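Search this forum Enter keywords Go

Last updated March 2023

Gluing up a split chair leg

ruvard_21: Back leg split along the grain, 3 inches or so of crack. Yellow glue and a clamp enough? Or do I need a dowel

mossyporch: Glue's plenty. Work it in wiht a thin card, clamp, leave overnight.

tandix: Disagree. Back legs take all the leaning. Mine let go by June, glue only. Put 2 dowels in.

mossyporch: then you starved the joint. too tight

ruvard_21: ok trying glue first. Using this one

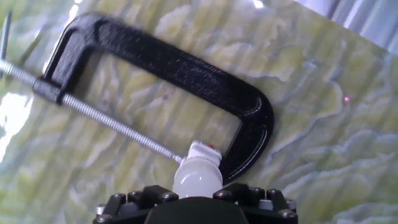

C-clamp, black, white pad on the screw

Comments
oldhinge: scrap wood under the jaws or youll dent it
tandix: still say dowels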